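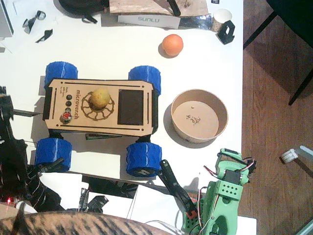 You people review a record the way I eat fries in the car, one comment said under episode 26, and by the time you've decided what it tastes like the bag is empty. Slow down, it went on, I can't hear what you hear if you've only heard it once.

(Read that out loud before hello. Let them laugh. Then hello.)

Hello, thank you for having me, and thank you to everyone at the Lasesstead library for putting out so many chairs and then filling them. I make a music podcast called Rimance, mostly rap and R&B with some wandering off into gospel and whatever my co-host found in a box that week, and tonight I want to talk about reviewing albums out loud. I mean talking about a record into a microphone, with a friend, for people who are doing the dishes.

(Water. Check the mic isn't picking up my bracelet. Take the bracelet off, you always forget.)

That comment stung for a good long while, I'll admit. We had been so proud of being quick! A record would come out at midnight, we'd each play it through once, and we'd be recording by breakfast with our coffee still too hot to drink. We thought that was the job. All the big shows had their opinions up by lunchtime and we didn't want to be the ones walking in when the party was being swept up.

So I went back and listened to episode 26, the whole thing, on a long walk. The album was the second one by Drasley, the duo, and if you know it you know it's a slow, low, murmuring sort of a record with hardly a chorus on it. And there I was, saying it was "sleepy" four times in as many minutes. My co-host said it was "a vibe." Then we talked about the cover for a while, and then we talked about a sandwich.

PLAY CLIP ONE (the "sleepy" part, stop before the sandwich)

(Wait for it to finish. Don't talk over yourself, there are already two of you.)

I play you that because I want you to hear how little is in it. You couldn't tell from that clip what the drums are doing. You couldn't tell if there are drums. If you'd never heard Drasley you'd come away knowing that I was tired, and I was.

What we do now is we wait, and we have a rule of three listens. The first one I do with no notes at all, on the bus or folding laundry, the way a regular person would. The second is on headphones with the lyrics in front of me if I can get them. For the third I put it on in the kitchen speaker while other people are in the house, and I watch what happens, because somebody will always start humming something I didn't notice, or ask me to please skip this one. I've gotten more good material out of being asked to skip a song than I ever did out of a press release.

(If the room is chatty, ask: what's the last album you played three times in a week? Take a couple of answers. If the room is quiet, skip it and go straight on.)

Now, the segment itself. Ours runs 23 minutes, which I know sounds long for one record. We didn't plan that number, it's where we kept ending up once we quit reading out the track list. Please don't read out the track list. People can see it on their phones, and it makes you sound like you're calling bingo.

Start with one song and stay there. Say what comes in first, a bass line or a voice or a door closing, and say it in plain words. I used to reach for the fancy ones, "lush" and "cinematic" and so on, and my mother, bless her, asked me once what a lush snare was and I had no answer for her. These days I'd say the snare sounds like somebody slapping a wet phone book, and she knows just what I mean.

PLAY CLIP TWO (the redo, same Drasley album, December)

We did go back and review it again. It felt a little silly, giving another half of a show to a record everybody had already moved on from, but we got more mail about that one than about anything we'd done before it. A lot of it disagreed with us, and I love that, because you can only disagree with a person who has said something.

(Slow down here. You rush this next bit every time.)

A word on disagreeing with your co-host. Don't practice it. We tried that, we'd call each other the night before and work out who was going to like it, and it came out like two people reading a play. Now we're not allowed to talk about the album until the recording light is on, and it is torture, and we have been known to text each other nothing but a single row of exclamation marks.

On money and gear, since it always comes up. We record in the back of Tseng, the record shop on the square, after closing, among the used soul, and the records soak up the echo very nicely. The two microphones came to 100 dollars, secondhand. You don't need more than that to begin with. A heavy blanket over the table helps. So does unplugging the fridge, as long as you write yourself a note to plug it back in.

(Hold up the note. It really does live in my bag.)

If there's time, play clip three, the one where we both got it wrong and a listener's voicemail sets us straight about the sample. If there isn't, go to questions. Repeat each question into the mic for the folks in the back.

Handouts are on the table by the door, the listening sheet is the yellow one. Shop opens at ten tomorrow if anybody wants the Drasley record.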